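4.2 Collecting demos at real desks

I'll admit I wanted to skip the lab table for this part. Our first policy, Tollo, was trained on a bare bench, and it fell apart the moment we gave it a desk with cables on it. So for the second round Maricica Vasiliu and I took the hand-held grippers to desks people work at, and we left the clutter alone (mostly because tidying it would have defeated the point!).

The task is simple to say: get both grippers to the front corners of a keyboard, close, lift a little, and slide it to a new spot. It's a two-handed job, and the hands have to agree on timing. We track each gripper through the marker cube on top, and a head-mounted camera gives us the wide view. When a cube turns too far from the camera we lose its pose for a bit – we fill gaps of up to 9 frames by interpolation and throw out anything longer.

We recorded at 3 desks, with 8 sessions per desk, and a session took about 2 hours including calibration. I found the approach phase much harder to do consistently than the slide. My left hand kept arriving early, and you can see that habit in the policy too. Merner, our retrained version, still leads with the left, though it copes with the cables far better than Tollo did.

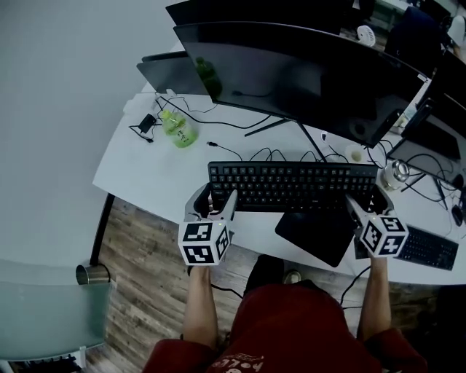
Figure 3. Approach phase at a cluttered desk, with one gripper near each front corner of the keyboard.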